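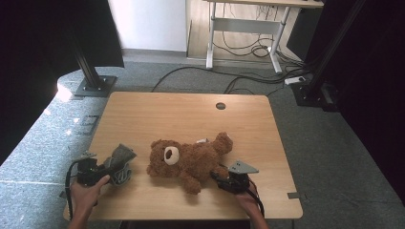 Accueil | Carnet | Lectures | Recettes | Me joindre

Bon, j'ai les avant-bras en compote et je n'arrive pas à dormir, alors autant écrire. J'avais promis de tenir ce carnet pendant toute la campagne et j'ai déjà sauté la moitié des soirs, donc je reprends où j'en suis et tant pis pour les trous.

La grande affaire du moment, c'est l'idée que je traîne depuis le printemps : est-ce qu'on apprend mieux à une politique à manipuler du mou si on lui montre aussi nos ratés ? Jusqu'ici, chez nous, on triait. Une démonstration où la pince glisse, où on s'y reprend, hop, poubelle. On ne gardait que les belles prises bien nettes, et ensuite on s'étonnait que le robot reste planté comme un piquet dès que le tissu ne se laissait pas faire ! Forcément, il n'avait jamais vu quelqu'un se rattraper.

Donc j'ai découpé la campagne en deux lots. Le lot A, c'est l'ancien régime, uniquement des démonstrations propres. Le lot B garde tout, hésitations comprises, avec juste une étiquette posée au moment où la main change d'avis (c'est la partie pénible, l'étiquetage, j'y reviens). Même durée totale pour les deux, mêmes objets, mêmes tables. Et entraînement identique sur la machine de Prarnska, qui est lente mais qui ne plante pas, elle.

Les peluches, c'était mon choix et je l'assume. On m'avait proposé des cubes en mousse. Mais un cube en mousse, ça revient toujours à sa forme, on ferme les doigts et c'est fini. Une peluche, ça a du poil, ça a des membres qui partent chacun de leur côté, et le bout de la pince disparaît dedans au pire moment. Exactement ce que je veux ! Avec Clullstead on avait essayé les torchons l'an dernier et le problème était presque trop facile, à plat en tout cas.

Ah et j'ai enfin compris pourquoi mes trajectoires avaient un petit hoquet : je regardais mes mains au lieu de regarder l'objet. Dès que je fixe l'objet, le geste se lisse tout seul. À noter dans le protocole pour les suivants, en gros, en gras, souligné.
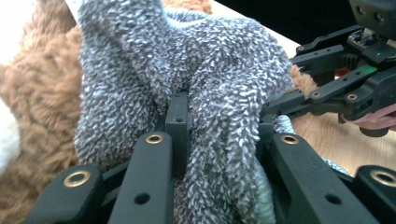
Tesmont, le 4 septembre 2022

Journée tissus bouclés, donc journée longue. Tout ce qui est à bouclettes est une plaie pour la vision, je le savais, mais à ce point... Vu depuis la pince, le gris et blanc moucheté bouche presque tout et il n'y a plus aucun bord à quoi se raccrocher. Le doigt entre dans un pli, on croit tenir l'épaisseur entière, et allez savoir, peut-être qu'on n'a attrapé que les bouclettes. Moi je le sens dans la poignée. Le modèle, lui, n'a que l'image et l'ouverture des doigts, le pauvre.

Travailler à deux pinces aide beaucoup, à condition de les laisser se parler. Ma règle du jour : une main tient, l'autre cherche, et on n'échange les rôles qu'une fois la prise sûre. Au début j'échangeais n'importe quand et à la relecture c'était illisible, même pour moi qui avais fait le geste ! J'ai refait 30 démonstrations du lot B avec cette règle. Ça m'a pris l'après-midi et deux cafés froids.

Et maintenant le résultat, parce que quand même, il y en a un. Premier passage d'évaluation, sept essais par lot, sur des objets que les modèles n'avaient pas vus. Le lot A réussit deux fois. Le lot B réussit cinq fois. Je sais, je sais, sept essais ça ne vaut rien, je serais la première à râler si je lisais ça dans l'article d'un autre. Mais ce qui m'a fait sauter de ma chaise, c'est la manière : dans ses réussites, le modèle B rate souvent sa première prise, il rouvre, il recule un peu, il revient par un autre angle. Il recule ! Personne n'a codé ça, ça vient tout droit de mes hésitations à moi. J'ai repassé la vidéo jusqu'à m'en dégoûter.

Les échecs de B sont moins glorieux. Il y en a un où il rouvre et referme sans fin au même endroit, comme quelqu'un qui cherche ses clés toujours dans la même poche. Je soupçonne mes étiquettes : j'en ai posé trop tard sur toute une série, quand la main était déjà repartie. À vérifier avant de rajouter quoi que ce soit, sinon je vais mélanger deux causes et je ne saurai plus rien du tout.

Pour la suite de septembre, il faut que je refasse l'évaluation avec nettement plus d'essais, et que quelqu'un d'autre que moi tienne les pinces. Mes hésitations ne sont peut-être pas celles de tout le monde. L'équipe de Sala a des gens disponibles et des mains plus petites que les miennes, ça changerait aussi la façon d'ouvrir. Il faut que je leur écrive demain, avant de trouver une excuse.

Côté matériel, prévoir de brosser les doigts entre deux séries, je soupçonne les poils de se glisser partout. Et racheter de la crème pour les mains.

Me joindre par le formulaire | © 2022 Carnet de Tesmont, textes et photos | Retour en haut de page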